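How to size and log a small wind turbine on a harbor or canal-side site

Published 8 March 2020

This guide covers a single turbine feeding a workshop or storage building on a quay. It assumes a mast is allowed on the site and that you can read a wiring diagram. The worked figures come from the Wirnby quay installation.

1. Collect wind data

Mount the anemometer at the planned hub height. A reading taken on the roof of a nearby shed is affected by turbulence and should not be used. Set the logger to ten-minute averages and leave it in place for at least 31 days. Export the file in plain text and check it for gaps before removing the mast.
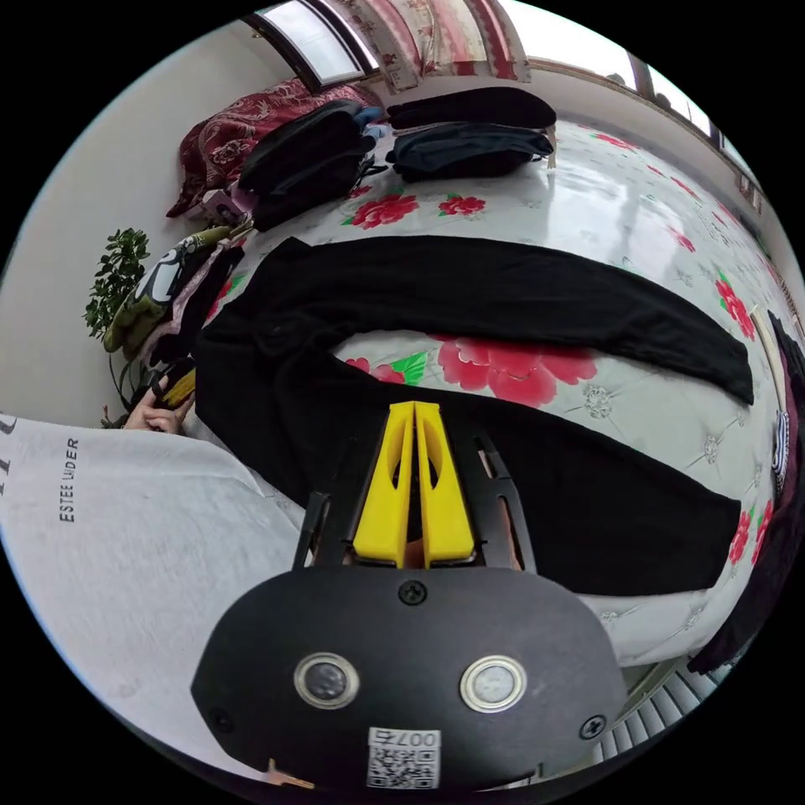 Yellow gripper fingers over a floral quilt.

2. Clean the data

Open the export in the Gitora sheet. Delete rows where the speed is zero and the direction does not change for more than an hour. These normally point to a stuck vane or a loose connector. The Wirnby file held 3,669 usable rows after cleaning. Do not fill gaps with averages. Leave them blank, and the sheet will skip them.

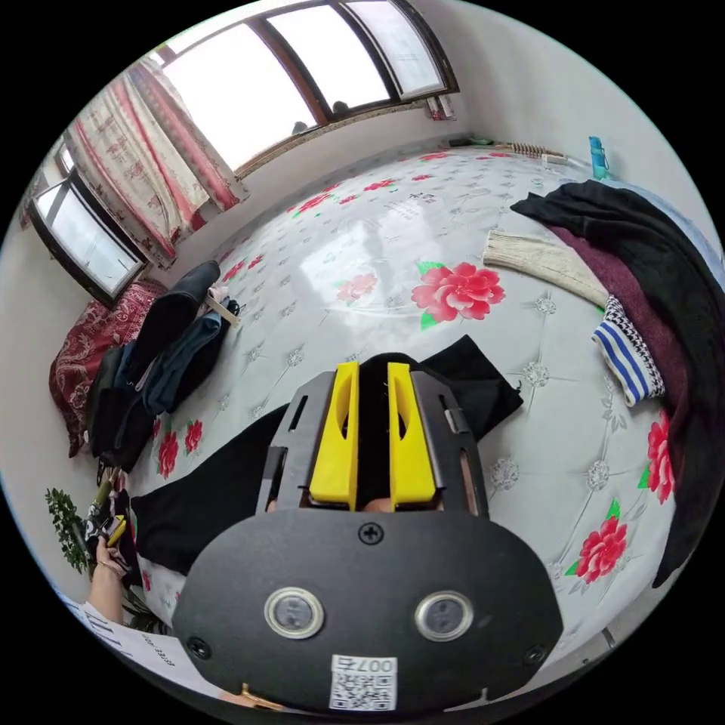 Next, sort the remaining rows into speed bins one meter per second wide. Multiply the hours in each bin by the output given for that speed in the turbine maker's power curve. Add the results to get the energy for the logging period. Deduct cable and inverter losses separately.

3. Check the load

List each circuit the turbine will feed and note its running power and daily hours. Pumps and compressors need a second column for starting current. If the load is lower than the expected output on windy days, plan for a dump load or a grid connection.

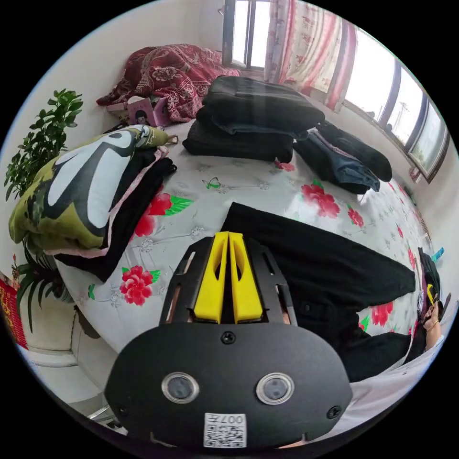
Black garment on a bed with a red flower print.

4. Place the mast

Keep the mast clear of crane paths and mooring lines. At Wirnby the base stands 66 feet from the quay edge, on a Van Acker ground frame. Torque the base bolts to the value on the frame plate, mark each nut with paint, and check the marks again in April.
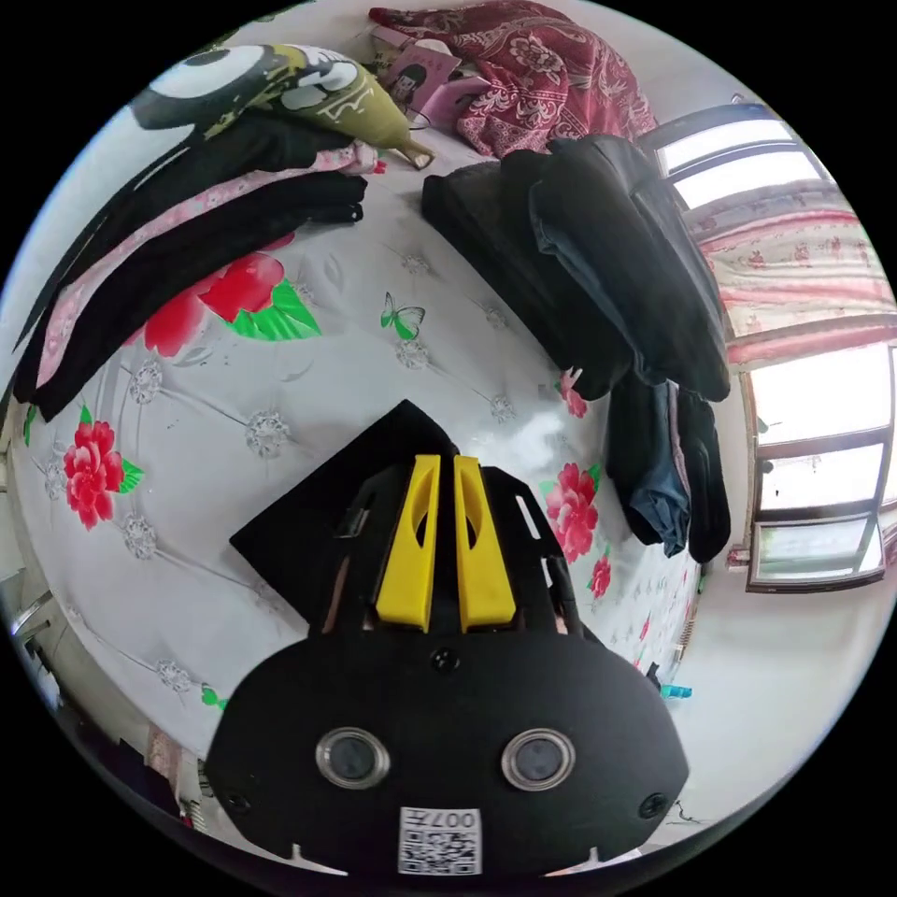

Run the cable in buried conduit with a pull box at every bend. Fit the brake switch at the foot of the mast where it can be reached without a ladder. Label it on both sides.

5. Set up the logger

Connect the Jerkero logger to the inverter output, downstream of the main breaker. Set the clock to standard time and leave daylight saving off. Compare the first week of readings with the inverter display. If they differ, check the current clamp direction before changing any scale factor.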